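Unit 4 notes: Reading a lease before you sign it
Personal Finance for People Who Were Never Taught Any, A. Ocampo 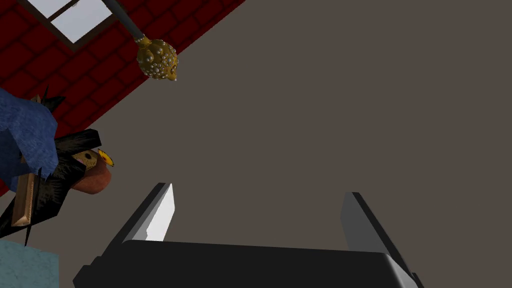

*Fig. 4.1. Brick wall meeting a plain ceiling (computer rendering).*

Bring these notes to the workshop along with the Colen Apartments lease from the packet. Colen has been edited to contain most of the mistakes I have personally signed my name under.

## The parts people skip

A lease is a contract with a lot of throat-clearing at the front. The definitions section looks like filler. Read it anyway. In the Colen lease, "Rent" includes the base rent, the trash fee, the amenity fee and "other charges as posted." Posted where? Write that question in the margin. You will be writing it again.

**Term and renewal.** Find the end date, then find out what happens the day after it. Some leases end. Some roll to month-to-month, often at a higher rate. Colen renews itself for a full year unless you give written notice 50 days ahead, so a lease ending in December needs a letter well before you have thought about December at all.

**Deposit.** Ours is $700. Look for three things:

- what can be deducted
- how soon the rest comes back
- whether "cleaning" is a deduction or a flat fee under a nicer name

"Normal wear and tear" has a legal meaning in most states and a much looser one in most leasing offices. Look up your state's rule before next class.

**Late fees.** Rent is due on the 1st. Colen charges $100 after a grace period of 3 days. Check whether the grace period counts weekends, and whether mailed rent is paid when sent or when somebody gets around to opening it.

**Repairs.** "Landlord shall make repairs within a reasonable time." Reasonable to whom is left as an exercise. Put every request in writing and keep a copy. A chat in the parking lot is a pleasant thing and worth nothing.

## Joint and several liability

This will be on the quiz. If you and a roommate sign together, each of you can owe *all* of the rent. Your roommate moves to Trorton to find himself; the landlord finds you.

## For next time

1. Mark every fee in the Colen lease, including the two in the pet addendum.
2. Rewrite clause 12 in plain English. One sentence is plenty.
3. Read the Lumanlan sublease, pages 1 and 2 only. Page 3 is mostly about the hot tub.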